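About Us

Bonsu Theatre Workshop is a small company that makes new plays from real events. We work in Tresosbridge, in two rooms over the old ferry ticket office, and we perform there and in towns along the river. The company was started in November 2000 by Kwabena Boateng and Yayra Arthur, who met when they were both acting in a school tour and both tired of the same four plays.

Our first production was called The Rundard Line. It told the story of the bus drivers of Rundard who continued to drive their route without pay after the bus company was closed. Kwabena wrote the text from long talks with the drivers and their families. It was played for 8 nights in a church hall, and on the last night two of the drivers came on the stage and corrected one scene. We kept their correction in the script, and it is still there.

How we make a play

Every new piece begins with listening. One writer and two actors go to the place where the events happened and stay there for some weeks. They speak with people, they read the local newspapers in the library, and they write down how persons talk, with the pauses also. We do not record anyone who does not want to be recorded. Before the first rehearsal, the people whose words we use can read their pages and ask us to change or remove them.

After this comes the table work. Nii Bawa, our artistic director since Kwabena stepped back from daily duties, likes to keep the whole cast at the table for a long time before anybody stands up. Some actors find it slow. Nii was trained as a translator before he came to theater, and he says that a sentence must be understood in three ways before it is spoken in one.

The sets are simple and must fit in one van. Kekeli Nartey designs them and also builds most of them. For the smaller things that actors hold in their hands, she searches in markets and second-hand stores, and she has a good eye for what can be seen from the last row.
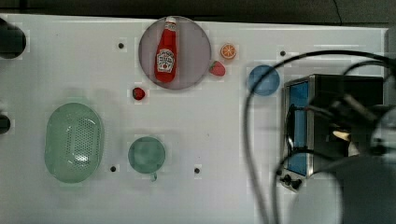

Tabletop with plates, a colander, a cup, a ketchup bottle and toy fruit.

Our plays

We have now a list of plays which we can perform again when a town or a festival invites us. The most requested is Salt for Vadton, about the flood in Vadton and the baker who gave bread from a rowing boat. It has five actors and needs no curtain. The Second Witness is a courtroom play for three actors, made from the papers of an old land case. Letters to the Harbor Master is shorter and is often booked by schools, with a talk afterwards.

Not all of our work was a success. The Glass Inspector closed early, and we think today that we went to the stage too soon with it. Yayra is writing a new second act.

In the spring of 2020 our theater was closed, as theaters were in many places. During those months we read plays over the telephone to listeners who had signed up for it, one actor to one listener. On Friday, May 29, 2020 we read the whole text of Salt for Vadton in this way, in parts, from noon until late evening. Several of those listeners come now to our first nights. We opened the doors again in 2021 with The Second Witness, with fewer chairs and all windows open.

The people

Nii Bawa, artistic director
Yayra Arthur, co-founder and resident writer
Kwabena Boateng, co-founder, now adviser and sometimes actor
Kekeli Nartey, set and props
Nabil Najjar, music, sound and touring

Nabil answers all questions about touring. If you want to invite us, please write to him what size your stage is, how high the ceiling is, and if there is a door wide enough for a wagon wheel (this is for Salt for Vadton only).

Classes and scripts

On Saturday mornings we give a class in writing from interviews. It is open to adults with or without experience, and the group is kept small. The class is taught in English, but you may write your scenes in any language that you can explain to the others.

Schools and amateur groups can ask for our scripts. There is a small fee for each performance, and we ask that the names in the plays are not changed, because the families have agreed to them as they are.

Our office is open in the afternoons from Tuesday to Friday. The entrance is at the side of the building, up the green stairs. The bell is weak, so please knock also.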